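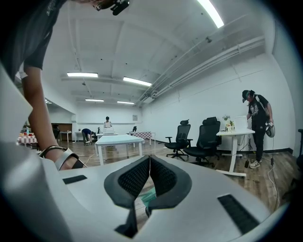
## 4. Cleaning and Storing the Headset

Read this section before first use and again whenever the Monness headset changes users.

1. Hold the power button until the status light goes out, then unplug the charging cable.
2. Wipe the face cushion with a damp, lint-free cloth. Do not soak it.
3. Let the cushion air-dry for 20 minutes at room temperature.
4. Clean the lenses with the dry cloth supplied – work from the center outward.
5. Loosen the strap fully before putting the headset in its case.

**Caution:** Do not use alcohol, bleach, or window cleaner on the lenses. Damage to the coating is not covered by the warranty.

**Note:** Store the headset with the lenses facing away from windows. Direct sun can mark the displays within minutes.

For storage longer than one month, charge the battery halfway first. Replacement cushions are listed in Section 13.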